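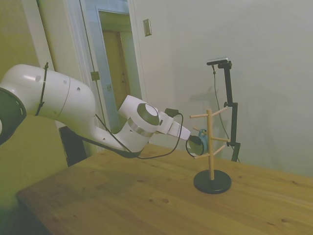

**Drenow Neighborhood Tech Circle – minutes**
Tuesday, July 24, 2018, back room of the Saavedra Library

Chair: Samira Khalaf. Minutes of the last meeting were read and accepted, with one correction: the vacuum that got stuck under the radiator was the Ulel, and the Haritz managed the radiator perfectly well and deserves to have its name cleared.

**1. Can a machine put the dishes away yet?**

Samira opened by asking everyone which chore they would hand over tomorrow if they could, and we spent a happy stretch of the evening on that before getting anywhere near the agenda. Putting away clean dishes won by a good margin – folding fitted sheets came second, and one member spoke up for ironing, which she likes and would not give to anybody.

We then talked about hanging mugs on a mug tree as a fair test of the whole business. It sounds like nothing at all, and most of us do it while talking on the phone, but the mug has to be picked up, turned the right way, and brought in so the handle goes over a peg that slopes upward, and then let go gently enough that the tree stays standing. Several members felt this was a much better question to put to a machine than whether it can dance.
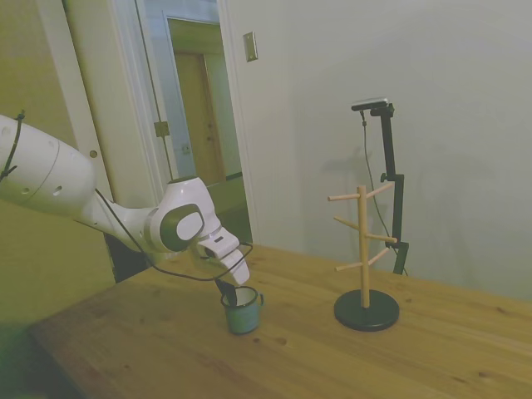 *Arm and gripper at the mug, with the mug tree beside it.*

There was a good discussion of what "can do it" ought to mean. The view from the window side of the table was that getting a mug on a peg one time is a fine thing but tells you very little about a Thursday night with a full dishwasher. Samira suggested we count 50 tries with ordinary mugs, including one with an awkward handle, and write down every miss. This was liked by nearly everyone. A member who used to work on a packing line pointed out that the machines there did very well as long as each box arrived in the same spot, and that kitchens are not known for this.

Cost came up, as it always does. Samira had a quote of $2259 for a small secondhand arm without a gripper, and there was a short silence and then a good deal of laughing. We are not buying one. We would, however, very much like to visit somebody who has one.

**Agreed:** for now, the group's answer on dishes is "parts of the job, with help," and we will come back to it.

**2. Floor cleaners**

The loan list for the Haritz is full through the summer. Please empty the dust bin before passing it along, and please send the charger with it. The Ulel needs 2 new side brushes; Samira will order them.

**3. October open evening**

We have the room from 5 o'clock. Ideas so far are a floor cleaner course made of chairs and rugs, and a table where visitors race each other at filling a mug tree wearing oven mitts. More ideas are warmly welcome, as is cake.

Meeting closed after tea. Samira has the key.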